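Zilier Ginkgo Waffle Towel, White

Sold by Lindsay Home Goods
Item 70-14

We don't carry many printed towels. Most look good on the shelf and less good on the rail, and the ones described as "spa quality" are usually the worst. So take the following as a cautious yes.

What it is

A white waffle-weave towel from Zilier with a ginkgo leaf print. Sold singly or in a pack of 2. Hanging loop on one short side.

What the maker says, and what we think

"Dries in half the time." Half of what? The label doesn't say. Waffle cloth does tend to dry faster than thick terry, and we'd leave it there.

"Gets softer with every wash." Up to a point. Ours came out of the bag stiff and a bit papery, and was pleasant enough after the third wash. We noticed no change after that.

"Fade-proof print." We don't believe in fade-proof anything. We ran one through 10 warm washes in June and the leaves still looked fine to us. Ask again in a year.

"Oversized." No. It's a normal towel. If you want to wrap up in it, look at the Plolton bath sheet instead.

Who should skip it

Anyone who likes a heavy, fluffy towel. Waffle weave feels flat against the skin, and some people never get used to it. White also shows makeup and hair dye, print or no print.

Care

Wash warm with other whites before first use. Skip fabric softener. Tumble dry low, or line dry if you don't mind the stiffness. Expect some shrinkage the first time; the maker gives no figure.

Close up

The weave is made of tiny raised squares, easiest to make out where light falls across the cloth. The ginkgo leaves are printed on top of it.
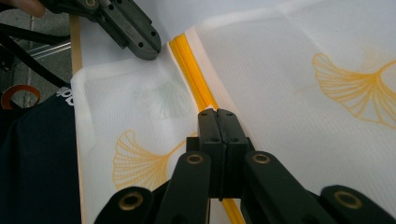
Returns

Unwashed towels can come back within 14 days to our Multhorpe store or by mail. Return postage is yours to pay.

Page last checked 12 July 2021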